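From the Sindeck kitchen table: the great squash and juice rethink

Hello again, and thank you for all the replies about last month's piece on packed lunches. I had no idea so many of you felt that strongly about egg. This month I want to talk about drinks, and mostly about what we drink on walks, at clubs and in the hall, because it has been on my mind ever since the autumn ramble.

It started with my knees, really. I'd signed up for the Thursday walk out to Kramer's Wood and back (lovely route, do it before the mud gets serious) and I'd packed my bag the way I always do: sandwiches, plaster tin, spare socks, and no drink at all apart from a flask of tea. By the second stile I was parched and grumpy and the tea was still far too hot to touch. Roswitha Böttcher, who was walking next to me, had cold water, a little carton of apple and a satsuma, and she was skipping along like a goat. I took the hint.

So I've been trying things out. I began with plain water, obviously, which is free and which I ought to like more than I do. Then I moved on to squash made up at home the night before. My tip there is to make it weaker than you think, as it tastes much sweeter when you're out of breath. After that I went through a phase of buying small bottles of juice from wherever I happened to be, and I have to say I fell for them a bit. They fit in a coat pocket! You can have half at the top of the hill and half on the bus!

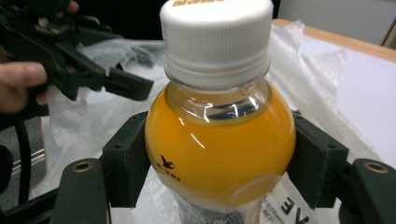
Small, round and very orange.

The trouble with the little ones is the price. I sat down with my receipts and a biscuit and was quite shocked at myself. A big carton poured into a clean flask does the same job for far less, and you can water it down by half without feeling hard done by. If you've got children coming along, do the watering down at home where they can't see you do it. My nephew is fifteen and still hasn't noticed.

I also gave the Plusel flask a go, the tall one with the push-down lid that lots of you wrote in about. I liked it a good deal on the walk and a good deal less at the sink. There's a rubber ring inside the lid that comes out with a teaspoon handle, and if you don't take it out every time you'll get a whiff of old orange by the end of the week. The Hotetti one is plainer and heavier, but it has a wide neck and I can get my whole hand in with a sponge. That's the one I've kept. The Plusel has gone to my sister, who has thinner fingers and more patience.

A few of you asked about freezing. Yes, you can, but only fill the bottle two thirds of the way and leave the lid loose until it's solid. I forgot this in the summer and had to chip peach squash off a bag of peas. A half-frozen bottle is a joy on a warm day, wrapped in a tea towel so your sandwiches don't go limp. In November it's a daft idea and your hands will hate you.
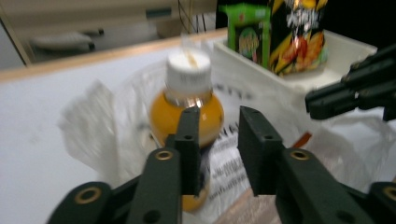 Orange again, with a crumpled plastic bag for company.

Now, on to the hall. We've been putting out jugs at the Tuesday social since the spring, and I think they're a big improvement. They look nicer, there's far less to carry out afterwards, and people pour themselves what they want. Slices of cucumber went down well, mint did not (it got in everybody's teeth). I'd like to try warm apple with a cinnamon stick once the clocks have changed, if somebody can lend us a big pan with a lid that fits. Ours has a dent and dribbles.

And while I'm asking for things, the shelf by the hatch still has two flasks on it from the ramble, one tartan and one dark blue with a chipped cup. Please come and fetch them. The tartan one had soup in it and I've dealt with that, but I'm not doing it twice.

Next month I'm planning to write about gloves, so do send me your favourites and your disasters. Replies to the usual address, or catch me at the hatch.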